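Geschirrpflege im Gemeinschaftshaushalt: Erfahrungen aus der Überarbeitung unserer Küchenordnung

2. August

Im vergangenen Dezember wurde beschlossen, die Küchenordnung des Hauses Natberg grundlegend zu überarbeiten. Die bisherige Fassung umfasste 14 Seiten, war in wesentlichen Teilen veraltet und wurde nach meinem Eindruck nur noch von den neu Eingezogenen gelesen. Die neue Fassung liegt nun vor und umfasst drei Seiten. Da mich aus befreundeten Häusern wiederholt Anfragen zum Abschnitt über das Geschirr erreicht haben, gebe ich an dieser Stelle die wesentlichen Überlegungen wieder.

Zunächst zum Bestand. Frau Kerstin Meinecke hat im Frühjahr die Schränke gesichtet und eine Liste erstellt, auf der 47 Positionen verzeichnet sind, vom Suppenteller bis zur Knoblauchpresse. Aussortiert wurden gesprungene Gläser, Deckel ohne zugehörigen Topf sowie eine erhebliche Menge Kunststoffdosen. Für Ersatzbeschaffungen wurde ein Betrag von 500 Euro bewilligt, der bislang nicht ausgeschöpft ist.

Die größere Schwierigkeit lag beim Abspülen von Hand. Eine Spülmaschine ist vorhanden, sie wird jedoch nur einmal am Tag in Betrieb genommen. Was zwischendurch anfällt, etwa eine Tasse am Nachmittag oder der Teller eines späten Abendessens, ist von der jeweiligen Person selbst zu spülen. Daran halten sich die meisten. Strittig war dagegen, wo das gespülte Geschirr verbleibt und wer es einräumt. In der alten Ordnung hieß es hierzu lediglich, die Abtropffläche sei »nach Möglichkeit« freizuhalten.
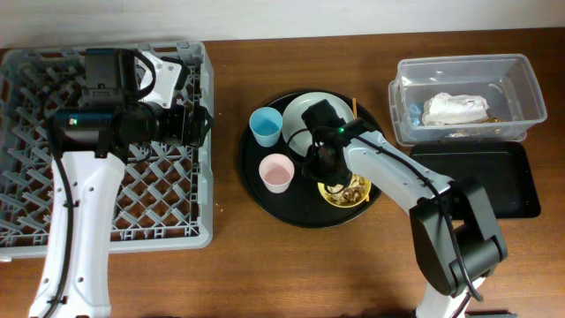 Die neue Regelung unterscheidet drei Orte: das Becken, das Abtropfgestell und das Tablett. Gespültes Geschirr kommt in das Gestell und wird vor der nächsten Mahlzeit eingeräumt. Benutztes Geschirr, das nicht sofort gespült werden kann, wird auf einem Tablett gesammelt und gehört unter keinen Umständen in das Gestell. Für eine Person oder zwei genügt dafür ein kleines Tablett vollkommen; auf das runde schwarze passen zwei Becher, ein Teller und eine Schüssel, und der schmale Rand verhindert beim Tragen das Schlimmste. Größere Mengen sind auf zwei Gänge zu verteilen.

Zum Abtropfgestell selbst gab es längere Diskussionen. Herr Lutz Rieger sprach sich für ein zweistöckiges Modell aus Metall aus, das weniger Stellfläche beansprucht. Ich habe mich für ein flaches Gestell aus Kunststoff eingesetzt. Ein Bodengitter mit aufrechten Stiften hält Teller zuverlässig, und das Ganze lässt sich im Becken mit der Bürste reinigen. Im Ergebnis wurde das flache Modell angenommen, mit der Maßgabe, es wöchentlich zu entkalken. Hierzu genügt verdünnte Zitronensäure, die kalt anzusetzen ist. Anschließend ist gründlich nachzuspülen.

Bezüglich der Holzflächen gilt weiterhin, dass stehendes Wasser umgehend aufzunehmen ist. Wird das Gestell auf dem Tisch benutzt, ist ein gefaltetes Geschirrtuch unterzulegen. Die Tücher hängen neben der Tür und werden mit der Kochwäsche gewaschen. Schwämme sind nach einer Woche zu ersetzen, Bürsten bei sichtbarer Abnutzung.

Eine Ausnahme besteht für Holzlöffel und Schneidbretter. Diese werden nicht im Gestell abgelegt, sondern abgetrocknet und stehend hinter dem Herd gelagert. Gusseiserne Pfannen sind ohne Spülmittel zu reinigen und dünn einzuölen. Frau Meinecke hat hierfür ein gesondertes Merkblatt verfasst, das an der Innenseite der Schranktür angebracht ist.

Die Ordnung gilt zunächst bis Dezember. Änderungswünsche können schriftlich in der Mappe auf dem Kühlschrank hinterlegt werden. Offen ist derzeit noch die Frage der Thermoskannen, zu der zwei voneinander abweichende Vorschläge vorliegen.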